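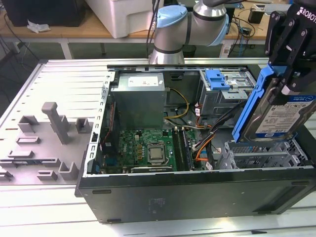
Handout 4, p. 19

JRN 210 Reporting Emergencies
Week 3 – death tolls, missing lists, and who gets to say a number
9 September 2019

Read before lab. Bring a copy, marked up. I'll assume you did the Kimer packet over the weekend.

1. Where numbers come from

First hour: dispatchers, radio traffic, people on the street. Mostly wrong, often too high. Sometimes much too low.
After that: police, fire, hospital press desks. They don't share one list. They don't update at the same time.
Later, days or weeks: coroner or medical examiner. Slow. Usually the one you end up trusting.

Always write down WHO gave the number and WHEN. Time to the minute. If two desks disagree, run both with names of agencies attached, don't average, don't pick the bigger one for the headline.

2. Words that get mixed up

Dead – confirmed by an official who has the authority to confirm. Not "a firefighter told me."
Feared dead – avoid. Say missing and say who says so.
Missing – on somebody's list. Ask whose list. Ask how a name gets on it and how it comes off.
Unaccounted for – wider than missing. Includes people who went home and didn't call.
Injured – ask if it means taken to hospital or treated at the site. Big difference.
Casualties – includes the injured. Half of last year's class used it for deaths only. Points off.
Recovered / identified – two seperate steps. A body can be recovered and not identified for a long time. Don't let an editor fold them together.

3. Case: the Brelladia ferry fire

Packet pages 2 to 6. Follow the numbers in order.

Night of the fire, 9:40 pm, harbor police: 133 on board. From ticket sales.
11:15 pm, ferry company: 87 on board. From the gate count.
Next morning, regional hospital: 61 treated. No word on how many of those came off the boat and how many were from the pier.
Next afternoon, harbor police: 19 missing.

Things to notice
– tickets sold is not people aboard. Round trip tickets got counted, so did no-shows
– gate count left out crew and small children. Nobody asked until the second day
– the Pryor paper subtracted 61 from 87 and printed the result as "lost." That math means nothing. Treated and aboard aren't the same group
– the Sullar station held its number for forty minutes, then ran "police and the company give different totals." Dull sentence, held up fine

Correction ran on page 8, two days later. Headline had already been copied by everyone else.

4. Updating a story

New number goes at the top, with its source. Old number stays in, lower down, if readers saw it earlier. Say it changed. Say why if you know, and if you dont know say the agency gave no reason.
Never just swap the figure and leave the old time stamp.
Toll goes down sometimes. Report that just as plainly.

5. Names and families

No names before next of kin have been told, even if it's all over social media. Check with the agency, then check again before you publish.
Nationality, age, job – same rule as the number. Source or leave out.
Calling relatives – more on this in October, with the guest session. For now: one call, say who you are, take no for an answer.

For lab

Write the 11:15 pm version of the Brelladia story. Four paragraphs, only what was known by then. Both totals in the first two paragraphs. Then a three-line update for the next afternoon.
Under the update list every question you would still be asking, and which desk you'd ask.
Typed, double spaced, slug in the top left corner. Late work loses a grade per day.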